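Flenetstead Shop - Care and Repair

Kurex Scuff Balm, 15 oz tin

In stock. Ships in 2 business days.

I started selling the Kurex balm because I was already using it on everything I own, and I figured if I was going to keep ordering it by the case I might as well let you folks in on it. It's a soft paste for tired plastic and rubber. You rub it in, you leave it alone for a while, you buff it off, and the gray chalky look goes away. That's pretty much the whole product!

It comes in one size, the 15 oz tin, and one color, which is clear. (People write to me asking for the black one. There was a black one. It got on my sleeves, my steering wheel and one side of the dog, and I don't carry it anymore.)

What I use it on

Totes, crates, boot trays, trash can lids, wheelbarrow tubs, the bumper on my truck, the rubber feet on the stepladder. It does a really nice job on that pebbly plastic they make garden furniture out of, the kind that goes pale after a few summers outside. I've done the same set of chairs every spring and they still look decent enough to put out when company comes over.

It also works on rubber floor mats, but please go light and buff them hard, and don't use it on pedals, stair treads or anything you stand on. It leaves a slick finish for the first day or so.
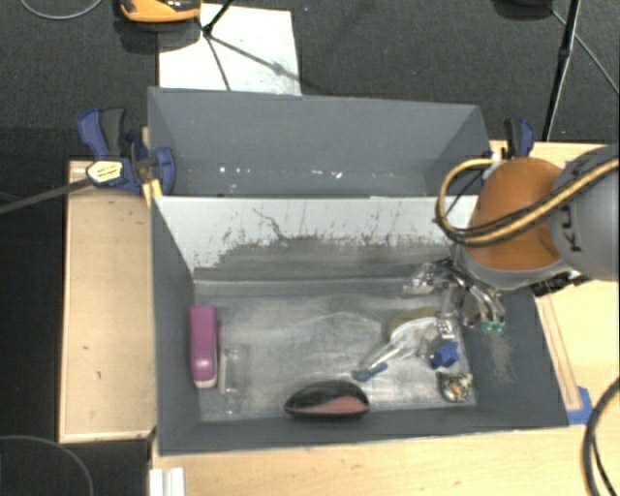
Now, how far it goes. One tin covers 500 square feet if you're doing light upkeep with a foam pad. If your stuff is badly dried out it soaks up a lot more on the first round, and you should plan on maybe half that. I do the first coat with an old T-shirt and then switch to the pad for the second one, which I like to leave on overnight if the garage is warm enough.

What it won't do

It won't fill a gouge. I want to be clear on this because I get an email every few weeks from someone who expected a deep scratch to disappear. It'll make the scratch darker so you notice it less, and on fine surface hairlines that's often plenty, but if you can catch your fingernail in it, you'll still be able to catch your fingernail in it afterward. For real gouges I sell the Brunet filler sticks, and you want to do the filler first, sand it flush, then balm over the top.

It also won't bring back paint or any kind of coating that has flaked off. The balm feeds bare plastic. If what you've got is a painted finish that's peeling, scrape off the loose bits, wash it, and decide whether you can live with the color that's underneath.

How to use it

Wash the thing first with dish soap and warm water and let it dry all the way. I mean all the way - if there's water sitting in the texture, the balm goes cloudy and you'll have to start over. Scoop out a lump the size of a grape, work it in with small circles, and keep going until it stops dragging. Wait 2 hours. Buff with a clean cloth. If it still feels greasy, buff it again.

In cold weather the paste gets stiff. Set the closed tin in a bowl of hot tap water for a few minutes and it loosens right up. Don't microwave it, it's a metal tin.

Balm or the Ula spray?

I carry both and I get asked this a lot. The Ula spray is quicker and it smells better (sort of like orange peel), and for a quick wipe on a car dash it's what I'd grab. It doesn't last, though. On anything that lives outdoors I was redoing it every month, where the balm usually gets me through a season. The spray is also a pain in any kind of wind. If you only want one of them, get the balm.

Details

Item number: 546
Size: 15 oz tin, screw lid
Color: clear
Scent: a little waxy, fades by the next day
Safe for: most hard plastics, vinyl, rubber
Not for: glass, fabric, unfinished wood, food containers, anything you walk on
Storage: indoors, lid on tight

Shipping and returns

Orders over two tins go out in a bigger box, and that takes me an extra day to pack. Unopened tins can come back any time before the end of December if you're buying for gifts. Opened ones I'll take back too if you really hate it, just drop me a note first and tell me what you used it on. It helps me fix the instructions.

The old tins had a press-on lid and those did pop open in the mail sometimes. If you've still got one of those, tape it down before you toss it in the truck. Everything shipping now has the screw lid.

Page updated 24/11/2024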